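Projects > Menevon > Progress reports

Menevon stool repair and reassembly – progress report to Skanedo
Prepared by Ilze Sproģis

Last updated: September

1. Summary

The grant covers the sorting, repair and reassembly of used plastic furniture for loan to community halls. Work is on schedule and 2,161 of the budget has been spent. The remaining money is set aside for replacement parts and delivery.

2. Assembly work

Most of the effort this period went into the white pieces with tubular legs. Each leg screws into a socket on the molded body. We now lay the body down on black cloth before fitting the legs – the white parts are easy to find against it, and small pieces don't roll.
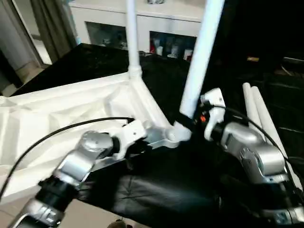 3. Parts and supplies

Ulamico delivered 500 replacement collars. Three were cracked and have been credited. Mägi has agreed to hold the price on spare tubes until the end of the grant, so we have not ordered ahead.

4. Checking

After assembly, every piece is stood on a flat table and pressed at each corner. Any that rock go back for refitting. The covered table used for assembly also serves for this check, which saves carrying things between rooms.
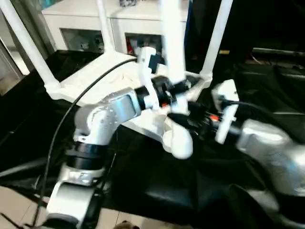 The written checklist is still too long. We plan to cut it to one page and keep it with the tools. Storage is the other open point – finished pieces take up more shelf space than we allowed for, and we would like to discuss a second rack at the next review.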